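Home | Tables | Interviews | Subscribe

3 min read

Janaína Lins wants me to believe a tray can fix lunch. She runs Grandari, a small mail-order tableware outfit, and her October catalog goes to 332 customers with a place setting built around one pale green tray. I asked what was wrong with a table.

"Nothing, if you like getting up," she said. "You carry it all over once, you carry it all back once."

I have owned trays. They live behind the toaster. Lins had heard that before and kept talking about rims, which should be raised "but never so high you knock a cup on them."
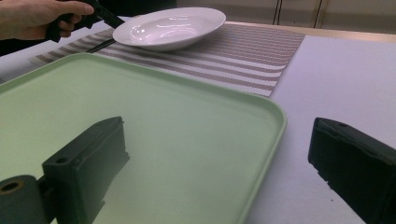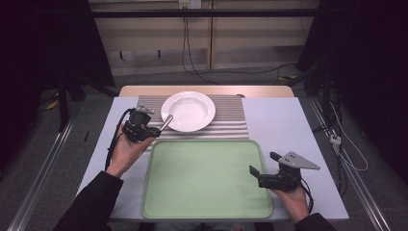
The green tray, the striped placemat and the wide-rimmed white dish.

The placemat bothered me more. Ridges catch crumbs. "Shake it out," she said. Her partner, Heriberto Urrego, was less loyal. "I'd skip it at breakfast," he told me. "Toast is a disaster."

They did agree on the dish: wide rim, shallow middle, good for soup or pasta. Urrego says he has eaten from one shape for 30 years. I asked whether anybody needs to pay $71 for the set. Lins said people pay more for worse. I don't doubt it, but I'd still want to see that tray in March.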